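List Home | Threads | Authors | Search | Help

Re: [wornville-neighbors] Recycling after the holidays, anyone got a system?
19/12/2022
Posted by Bethel Wolde

Hi Tobias, and hi everybody,

Tobias Quintanilla wrote:
> Our kitchen is a disaster every December. We have family in for two
> weeks and the recycling just piles up by the back door until somebody
> trips on it. Does anybody sort as they go? And does the Nernar depot
> still want cans kept separate? I asked last year and got 5 different
> answers.

Oh, I feel this one! My mother-in-law stays with us right through New Year's and she drinks more seltzer than any person I have ever met. For years we had one giant bag on a hook, and then I'd stand in the garage in my slippers picking through it the night before the depot run. Never again.

To your second question first: yes, cans separate. I went over to Nernar last week and the woman at the window said cans in one lot, bottles in another, and all the other plastic (tubs, clamshells, those awful berry boxes) in a third. She also said they'd like the tubs rinsed but they are not going to yell at you about a bit of yogurt. They close early on the 24th, so don't do what I did in 2020 and drive over at four with a full trunk.

So, what works for me, in case it helps:

1. Sort at the table and forget about the back door. If the bins are where people are eating, the stuff goes in. If they have to put shoes on, it goes on the counter. I like soft fabric bins because you can fold them up in January and get your space back. And put a word in front of each one, big letters, plain paper is fine. My kids ignored little recycling symbols completely but they will read "Can."
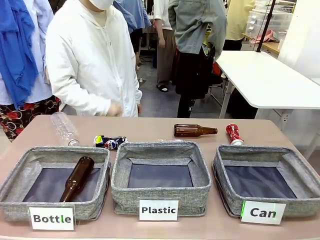

2. Do not crush your bottles flat if you're taking them to the machine at Grirken! It needs to read the label, and if it can't it spits them right back at you while the line behind you sighs. Cans I'm less sure about. Devendra Gautam told me crushed ones are fine if you hand them over at the window, and he's been doing it longer than I have.

3. Give the biggest bin to whatever you have most of. Took me an embarrassing number of Christmases to work this out. Ours is seltzer cans, obviously. Yours might be milk jugs.

4. Empty them before bed. I know, I know. But otherwise you get that sweet sticky smell by morning, and we had ants one year, in December, which I didn't think was even possible. 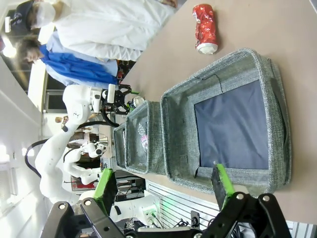 One bottle in, one squashed can still to go.

Oh, and Eldana Mekonnen is collecting deposit cans for the school trip again, so if you don't care about the money please leave yours on her porch (the side one, the front steps are icy). Their goal is 2,000 and last I heard they were a good way off. Bags tied shut, please, the raccoons are bold this year.

Tobias, if you want to borrow a couple of folding bins I've got two spare. Just come by, we're home most evenings. You can meet the seltzer drinker.

One more thing while I'm typing. Did anybody end up with Berhanu's big soup pot after the potluck at Bite? He's asked me twice now and I swear I put it in somebody's car.

Bethel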